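Turkora de Fomex : le linge, avec les pincettes

Trois semaines que je cohabite avec le Turkora, le kit à deux bras que Fomex loue 218 euros par mois, installation comprise. Le technicien est venu de Zamudio un mardi matin, a monté l'ensemble face au lave-linge et m'a laissé un manuel de 823 pages. J'en ai lu deux, dont le sommaire.

Côté tri, rien à redire, à condition d'aimer la lenteur. Un pantalon passe, une serviette aussi. Les chaussettes, c'est une négociation – et je ne suis pas sûr que le Turkora la gagne toujours.
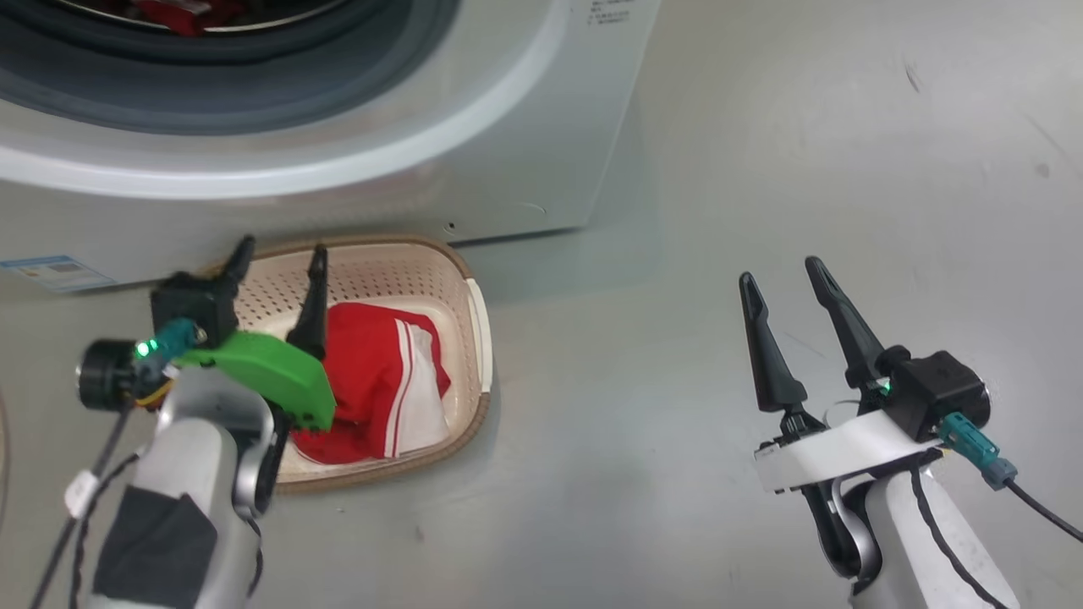

Faut-il un panier particulier ? N'importe quel modèle rigide à bords bas convient, les sacs souples étant déconseillés par le manuel.

Le logiciel Cistness, lui, mérite moins d'indulgence. Il réclame une mise à jour dès qu'on a les mains pleines et appelle « cycle délicat » tout ce qu'il n'a pas compris. L'assistance répond vite, poliment, et propose de redémarrer.

Je garde le kit jusqu'en juin. Mon dos approuve, mon compte en banque a demandé à réfléchir. Note : 3 sur 5, et un demi-point de plus si Fomex rédige un manuel qui tient dans un tiroir.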